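Lease length for a community garden, and who pays for the water?

Posted by Veloso

Our group at Urkness wants to take over an unused piece of town land for a garden with a play corner. The town offers us 10 years, but the grant fund asks for 12. Did anyone solve this before? The quote for the fence is $2,915 and I don't want to order it before we have a signed paper.

Jurker

We had the same problem. Ask the town for an option to extend, written into the lease itself. Our fund accepted this - it took one letter. Wait with the fence.

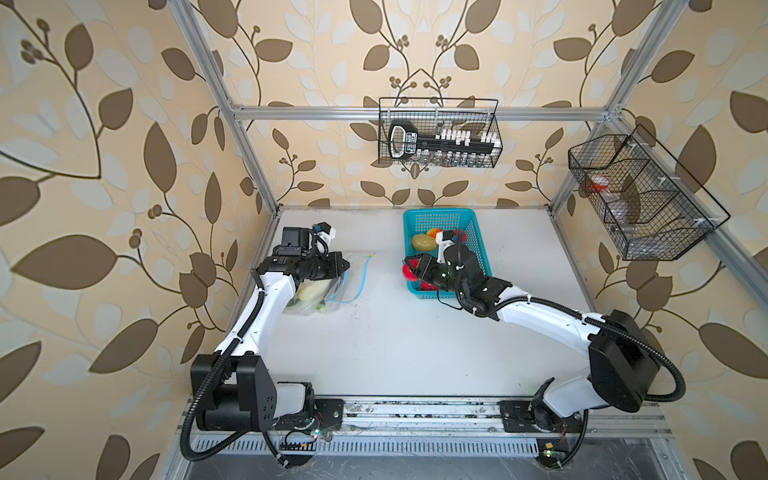
Who pays for the water connection? Usually the tenant pays, unless the lease says something different. Ours was $3,151 with the meter, and the town did not share it.

Bakell

Just sign the 10. Funds always say 12 and then they forget. Also check if your planning permission has conditions about the fence height, ours had one and we found it only in May.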